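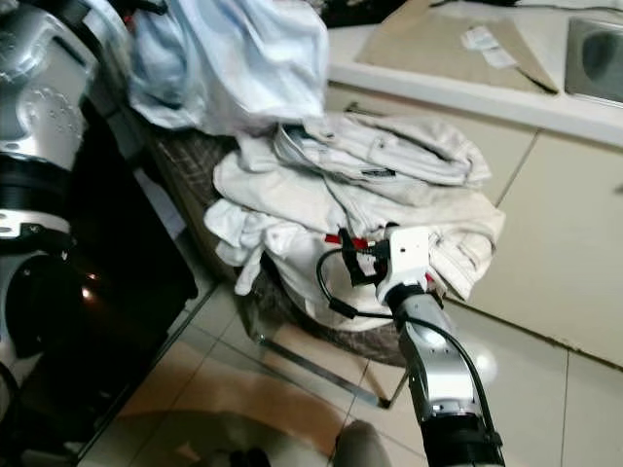
Okodbridge announces the start of Jorkel, a new collection of household examples for robots that learn by watching their own past work. Clothing is the first subject. Folded shirts on an empty table are already common in the material that research groups share with each other, and a robot trained only on them has difficulty in a real home. In Jorkel, the clothes lie where people leave them, such as a heap of white garments on a plaid chair near the kitchen counter, with a light blue one bunched on top, and the gripper must go into the heap to find an edge.

Wed 3 April
By the Okodbridge press office

The collection is made together with the software company Mutetti and the laboratory Kalniņš. Each example is one attempt at one task. An operator guides the two arms of the robot from a distance, and the system records the view from the head, the position of every joint and the opening of the grippers. After this the attempt receives a short written label in everyday words, for example "take one piece from the pile" or "put the trousers on the back of the chair".

Until now the partners have recorded around 400 attempts with clothing. Attempts that fail are also kept. If a sleeve slips away or 2 pieces come up together, the operator continues and tries to correct it, and the label says at which moment the problem began. Mutetti will use these parts to teach its model how to recover from a mistake.

White laundry received special attention in the plan. When many pieces have almost the same color, it is hard for a camera to decide where one ends and the next begins. Kalniņš asked for more such piles after the first tests of the model, in which dark and patterned clothes gave better results – the laboratory will publish the comparison when the second round of training is finished.

The recording takes place in furnished apartments, and the furniture stays in its usual place. Operators work in shifts of 2 hours and change the task often, so that the examples do not become too similar. Before an example enters the collection, a reviewer who was not the operator watches it from start to end.

The first part of Jorkel will be open to universities in September, free of charge for research use. It will include the recordings, the labels and a guide for reviewers. Companies can ask Okodbridge for separate conditions. Tasks with dishes and with bed linen are in preparation.

Search news Enter keyword Go

Recent releases
Okodbridge opens training course for remote operators
Mutetti and Okodbridge extend their cooperation
How we label a failed attempt: guide now in English
Kalniņš laboratory moves to larger rooms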